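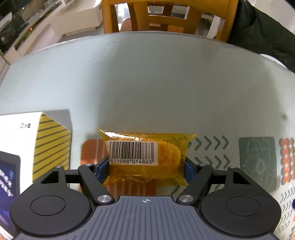

Página 18

Capítulo 4. Recoger la mesa: el paquete blando

Antes de seguir te cuento por qué le dedico un capítulo entero a un envoltorio de plástico. Cuando empecé a escribir esta guía para Bratura yo pensaba que lo complicado serían los platos. ¡Qué va! Un plato tiene siempre la misma forma. Una bolsita arrugada con sus bordes sellados cambia cada vez que la aprietas, y si encima el plástico es translúcido (como el ámbar de la foto), la cámara ve un poco el envoltorio, un poco el contenido y un poco la mesa.

¿Puede ya una máquina recoger la mesa de casa? Mi respuesta corta: a ratos. Con objetos rígidos y buena luz yo la dejo trabajar y me voy a por un café. Con paquetes blandos me quedo al lado.

4.1 Preparar la mesa

1. Pon el mantel individual bien estirado. Los estampados con flechas, rayas o puntos valen, pero haz antes la prueba del apartado 4.3.

2. Deja el paquete tumbado, con sitio libre a los dos lados para que entren los dedos.

3. Aparta cajas y tarjetas que queden a menos de 40 mm del recorrido de la pinza.

4. Abre Batora y elige el perfil «Blando». El perfil «General» aprieta demasiado, ya me cargué unas galletas así.

Nota: si la mesa es de cristal o muy lisa, baja la luz del techo. Los reflejos le sientan fatal.

4.2 Enseñar el agarre

5. Coloca la pinza abierta encima del paquete y baja despacio.

6. Cierra hasta que las dos almohadillas toquen el plástico por los lados. Para ahí, respira, y cierra un pelín más.

7. Levanta, espera dos segundos y vuelve a dejarlo donde estaba.

8. Repite cambiando el paquete de postura. Yo grabé 200 repeticiones en marzo y noté la mejora hacia el final, así que paciencia.

PRECAUCIÓN: no agarres por el borde sellado. Aguanta un momento y luego se abre, y te toca barrer (a mano, claro, porque de eso la máquina todavía no sabe nada).

4.3 Prueba del estampado

9. Retira el paquete y pulsa «Buscar». Si Batora marca algo sobre el mantel vacío, el dibujo la está confundiendo.

10. Gira el mantel un cuarto de vuelta y repite. Si sigue igual, usa uno liso para las primeras sesiones.

Si aparece el aviso 932, la pinza ha cerrado sin notar resistencia. Revisa la altura y vuelve al paso 5.

Nota: las etiquetas con código de barras ayudan bastante a situar el paquete, procura dejarlas a la vista. Para bolsas sin etiqueta, mira el anexo de Peeters.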